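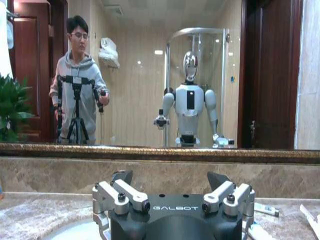 Fig. 5 – Gripper over the counter, wrist view. Fingers open, basin to the left, mirror behind.

Section 5. Setting up at the washbasin

Read section 4 first (charging, e-stop, who holds what). If you skipped it go back. This part is only for the bathroom tasks – tidying the counter, tubes to the left, tubes to the right, wrapped things last. Kitchen tasks are in section 6 and the arm heights are different, don't mix them up.

You need two people minimum. One on the stop button, one on the laptop. Nobody works alone, club rule, Soon-im Ha will ask who was with you.

5.1 Before you roll in

1. Check the sheet on the club room door. If the Cleren group has the flat booked, it's theirs, come back later.
2. Battery above the second mark. Below that the arms sag a bit on long reaches and you'll blame your code.
3. Shower glass shut, door to the hall open. Door stays open the whole session.
4. Wipe the counter and dry it properly, corners too. Do the rim of the basin as well.
5. Plug in the basin. Small caps go down the drain very easily. We have lost 2.

CAUTION – no running water while the robot is powered. Not even to rinse a cloth. Use the kitchen tap.

5.2 Parking the base

1. Push, don't drive, over the door strip. Two people, one each side, hands on the body and not on the arms.
2. Face it square to the counter. Use the gold trim under the mirror as your line – if the trim looks tilted in the wrist view, the base or the wrist is off. Fix the base first.
3. Leave a gap of 278 mm between counter edge and the front of the base. There's a cut stick for this in the Estlow box, just use the stick.
4. Brakes on. Push it once to make sure.
5. Raise the waist slowly until the fingers clear the counter top. Stop and look from the side before bringing any arm forward.

Note: the stick is wood, keep it dry, if it swells it is no longer 278.

5.3 Wrist camera and gripper check

1. Open the wrist view on the laptop. You want the gripper low and in the middle, both fingertips showing, like Fig. 5. The lower parts of the fingers go out of view at the bottom, thats normal.
2. Open and close the fingers 5 times with nothing in them. Listen. Clicking = stop and tell Dong-hyun Tak, do not oil anything.
3. Check both fingertip pads are seated. Wiggle each with a finger, ROBOT PAUSED.
4. Exposure: lock it. Auto goes up and down every time a ceiling light lands on the tiles or the polished stone. Value 111 works for most sessions, change it if you must but write it in the log.
5. Wipe the lens. Dry cloth only.

5.4 The mirror

Most of the trouble in this room. The mirror takes up the top half of the wrist view, so the robot sees itself, the door, the shower, and whoever is standing there. First version of our detector happily tried to find tubes in the reflection. So:

1. Load the mirror mask (menu, Rooms, Bathroom). Bottom edge of the mask sits on the gold trim.
2. Check it at three arm positions – left, middle, right. If the mask slides off the trim at any of them, redo 5.2 step 2.
3. Anyone filming with the hand rig picks a spot and stays there for the whole take. Tripod legs opened out, both hands on the handles.
4. Person on the stop button stands where they can see the real arm. Not the reflected one. Left and right swap in the mirror and people do press late because of it, Joon-young Hong timed us in June and it was not good.

CAUTION – never reach past the gripper to move an item on the counter. Pause, wait for the light, then reach.

5.5 Placing the items

1. Start with tubes to the right of the gripper, lying flat. At least one at an angle, otherwise the run is too easy and doesn't count for the competition log.
2. Paper-wrapped items go furthest out. They slide when pinched, so lower the grip force one step.
3. Nothing closer to the counter edge than a hand's width for your first run. After that, as you like.
4. Caps on tight. Check again.

5.6 First run

1. Say "arms moving" out loud. Wait for an answer.
2. Run Atanasov script at slow speed. One tube only.
3. If the fingers touch the stone, stop, raise 2 mm, try again. If they touch again, you parked wrong, see 5.2.
4. Save, name the file with room and your initals, then go to normal speed.

When finished: arms folded, waist down, power off, plug out of the basin, stick back in the box.

Questions to Kyu-ri Choo. Section last changed November 15, 2019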